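Korkbridge House Residents' Association
Minutes of the Common Room Working Group, April

Present: Babita Mathur (chair, and also taking the minutes, as no one else would), Mrs. Baranauskienė (second floor), Istasano Flowers (one representative, items 1 to 3 only), four residents. Apologies from the Fistbridge Street side, who have now missed both meetings on this subject.

1. Minutes of the last meeting
Accepted. Mrs. Baranauskienė asked that "general enthusiasm for fresh flowers" be changed to "some enthusiasm." Changed.

2. Flowers for the common room table
Istasano Flowers repeated its offer of a weekly delivery at $124 a month. The chair asked what that buys. The answer was one bunch a week of whatever is good at the market, white where possible. The chair said "where possible" was carrying a lot of weight for $124 and asked for it in writing.

A resident said the room feels cared for when there are flowers in it. The chair asked whether it would also feel cared for if people took their belongings home. There was a short discussion, not minuted.

It was pointed out that the budget line for the whole room is $200 a month, and that this also has to cover light bulbs, coffee and the rug cleaning. Mrs. Baranauskienė said the rug has not been cleaned in her memory. The chair will find out where that money went.

Agreed: a trial of 2 months, then a vote. The chair wished it noted that she expects the flowers to be dead by the middle of each week and will be glad to be wrong.

3. State of the table
The wooden table with the rounded edge is meant to be kept clear for whoever is using the room. The group looked at how it is being kept while flowers are done. White flowers in the vase, a cut bunch still lying on the left, two pairs of glasses, a clear bottle with a red cap on its side. The chair did not see how this counts as clear.

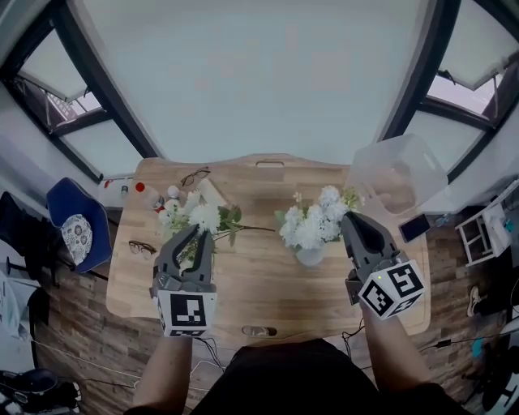

Should the stems be recut before they go in the vase?
Cut a little off the bottom of each stem at an angle, and strip any leaves that would sit under the water.

Istasano Flowers confirmed the above and said it also recommends a packet of flower food, sold separately. The chair asked whether flower food does anything that clean water does not. The representative said customers report good results. The chair asked which customers. To be followed up.

Mrs. Baranauskienė proposed that cut flowers be dealt with at the kitchen counter, and only the filled vase brought to the table. One resident objected that the counter is too narrow and the light is bad. Put to a show of hands: three in favor, 2 against, the chair not voting. Carried, though the chair doubts it will last past the first delivery.

4. Glasses and other personal items
Reading glasses are being left on the table. A proposal for a lost property tray was heard. The chair said the last tray became a place to keep dead batteries and takeout menus, and she saw no reason a second one would do better. The proposer said this one would have a label. The last one had a label.

Agreed: no tray for now. Owners of any glasses should collect them. Anything unclaimed by the next meeting goes to the front office.

5. Storage containers
A resident asked for the clear plastic containers to be stacked with their lids on. No objection. No one offered to do it either, so it stays on the list under the chair's name.

6. Any other business
The vase. Someone would like a heavier one, as the table gets bumped. The chair asked if anyone had ever seen the present vase go over. Nobody had. Deferred.

Actions
Babita Mathur: rug money, containers, written terms from Istasano Flowers.
Mrs. Baranauskienė: clear a space on the kitchen counter before the first delivery.
All: take your glasses home.

Next meeting in the common room, 7 p.m., date to be posted by the mailboxes.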